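Tips > Home Workshop > Bookings and Messages

Automatic replies for the home workshop

Print this page | E-mail this page

Members who take in sharpening, upholstery or small repairs may use the Stoltadar message box on their own page. The following tips apply to its automatic replies.

Keep the greeting to two sentences. State the opening hours in the first and ask what the item is in the second. A greeting may hold up to 2,000 characters, but on a telephone anything long will push the reply buttons out of sight.

Offer no more than four buttons. "Ask for a price", "Book a drop-off" and "Something else" will serve most workshops. Each button should lead to a question or to a person – a button that leads back to the greeting should be removed.

Ask for measurements in millimetres, and show how the answer should be written. Customers bringing chair seats or blades should be asked for the length first.

Set the out-of-hours reply separately. It does not follow the main opening hours, and must be changed by hand before a holiday.

Test every button from a second device after any change. Messages sent while signed in as the owner are not passed to the inbox.

Old conversations should be cleared each September. Names and addresses no longer needed for a job should not be kept.

Corrections to this page should be sent to Kidus Tamiru.

Related tips
Labelling jars and small parts
Writing a clear price list
Linking a Horider calendar to your page
Storing customers' tools safely

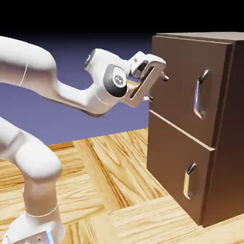
Issue 18, page 7

Workshop Tips is issued to members by the Jerwood Household Advice Office. Printed copies may be requested at the front desk on Monday.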